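Skosel 80 Two-Finger Pneumatic Gripper for Bin Picking

Item no. 1205
Maker: Skosel
Sold and serviced by Wemer

Overview

The Skosel 80 is a parallel gripper for picking small, hard parts out of open bins. It has two metal fingers driven by a single air cylinder. The fingers open to 80 mm and can be swapped with four screws. The body bolts straight to the arm flange, or to an adapter plate if your flange has a different hole pattern.

Specifications

Stroke: 80 mm total
Weight without fingers: 1577 g
Finger length, standard set: 22 mm below the guard
Air connection: push-in fittings, two lines
Sensor: open and closed position, one cable
Mounting: bolt-on, adapter plate sold separately

In the box

Gripper body, one set of standard fingers, fittings, mounting screws, hex key, printed manual. Air tubing is not included. Order it by the meter with your adapter plate.

Choosing between the Skosel 80 and the Teuber

Customers often ask us how this gripper compares with the Teuber, which we also stock. The Teuber is electric. You can set its finger position and force from the controller, and it needs no air supply. It is the better choice for parts of mixed widths. The Skosel closes faster, costs less and is easier to repair on site. If you already have compressed air at the cell and your parts are all close to one size, buy the Skosel.

Bin tests
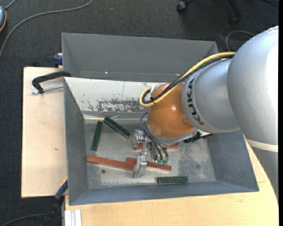
Grip failures in bin picking usually start with a neighboring part, so we test with a few blocks lying at different angles before we try a full bin. Leave room for the fingers to come down on both sides of the target. Red and green blocks work well against a gray metal floor, and they are easy to tell apart when you go back over a run. Clamp the bin to the table. Tubes and cables need enough slack to follow the wrist, but a loop that hangs too low will catch the bin wall on a deep pick.

The pick routine we use is part of the Promgate starter package and can be downloaded from the support page. Set the approach height for your own bin before the first run.

Spare parts

Finger sets, seal kits and fittings are kept in stock. Finger blanks for machining your own shape are made to order.

Page updated November 5, 2023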